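Grekach replacement finger pads and simulation pack, reviewed after a few months

Posted by Yu-ting Mak in Workshop reviews
Share 5 | Comments 3
Print this page | E-mail to a friend

I look after one cell at a small packing business. It is one arm on a pedestal, one two-finger gripper, a short conveyor and a guard fence with a door that squeaks. The cell picks small cartons of tea from the conveyor and puts them in trays. I am not an engineer by diploma. I started on the packing side and I learned the robot because I was standing beside it the most.

In May our old finger pads were finished. The left one had a groove where the carton corner always touches, and the right one was coming away at the tip. I could have ordered the same pads again from the maker of the gripper, but they are sold only with complete fingers and I did not want to pay for metal I already have. My colleague King-fai Wei found the Grekach kit at a supplier called Kellex. I paid $284 for it from our maintenance budget, delivery included.

What you get

The kit has two pairs of pads, a sheet of adhesive already cut to shape, a small plastic gauge for setting the pads parallel, a card with instructions and a code to download the simulation pack. The pack has models of the pads and of several common grippers, so you can try the new fingers on the computer before you touch the real ones.

The pads are white. Our old ones were black, and I did not think the colour would matter to me, but now I see the wear and the dirt much sooner. On black rubber I was always guessing with a torch.

Fitting them

The card says 25 minutes. The first pair took me most of a Monday morning, and I will say where the time went.

Old glue was the main part. The card tells you to "remove residue" and nothing more. I used a plastic scraper, then alcohol on a cloth, then the scraper again. Please do not use a metal blade as I did for the first minute, it left a scratch on the finger which I had to smooth afterwards. When the metal is clean you have to let the alcohol dry fully, and then you put the adhesive on the pad first and not on the finger. The card shows it in the other order. I tried the card's order with the second pair and the adhesive folded over itself, so I stay with my way.

Lock out the robot before any of this, naturally. On our cell I also bleed the air and move the fingers by hand to be sure that there is no pressure left.

The gauge is good. You place it between the fingers, close them by hand until both pads touch, and look for light on either side. Mine showed a little light near the tip on the right finger. I loosened the two finger screws, pressed the gauge flat and tightened again, a bit on one and a bit on the other. After that I could not see any light.

I lose a point for the adhesive sheet. There is only enough for the two pairs and no spare piece. When you spoil one, as I did, you must order a whole sheet, and Kellex had none in stock for two weeks.

The new pads are thicker than the old ones, so the closing position in the program has to change as well. I did not do this at first, and the first carton had two neat dents. We teach the position again with an empty carton, then with a full one, at slow speed with one hand near the stop.

The simulation pack

This was the part I was afraid of, and it became the part I like best. Phúc Tạ from our Eltircombe site helped me to load it on the office laptop, and from there I could manage alone. You choose the gripper, choose the pads, and enter your own opening and finger angle. Then you can place the viewpoint where you want. I put mine low and near to the fingers, where my head does not fit in the real cell.
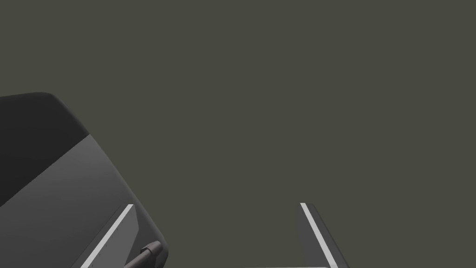 Open fingers in the simulation, white strips facing each other with nothing between them.

From this side I could understand why our cartons were being marked at the top edge first. The inner faces of the fingers come slightly closer to each other in one direction, and on our real gripper I had never looked at them from such a low place. I checked the real fingers afterwards with the gauge, corrected the angle a little with a shim, and entered the new value in the model so that both agree.

The graphics are very plain, only grey shapes on a dull background. I do not mind it. The laptop is old and it runs smoothly. What I do mind is that the program forgets the viewpoint when you close it, and you have to find it again each time. Also the help text was translated by somebody in a hurry. It says "gripping cheek" in one chapter and "jaw lining" in the next, and both are the pad.

How they last

The first pair did two months before I changed it, with a wipe at the end of every shift. There was some polish in the middle but no groove. The second pair is on now. I write a line in the cell book after every 1,000 trays, just the date and what I see, and I would recommend this to anybody who shares a cell with another shift.

Would I buy it again? Yes, with an extra adhesive sheet in the same order. If your gripper is not in the pack's list I would wait, as drawing your own finger in it is slow work.

Rating: 4 out of 5

Comments (3)

Hsin-yi Tsai
Thank you for the tip about the adhesive order. I followed the card and had the same fold. Did you warm the pads before pressing?

Yu-ting Mak
No, I only kept them in the office overnight. Our floor is cold in the morning and the glue does not like it.

Tzu-hsuan Fung
You can save the viewpoint if you save the whole project under a new name before closing. It is in the Man plug-in menu, which you have to switch on first. Not very logical, but it works on my machine.

Contact us | Copyright Workshop reviews | Back to top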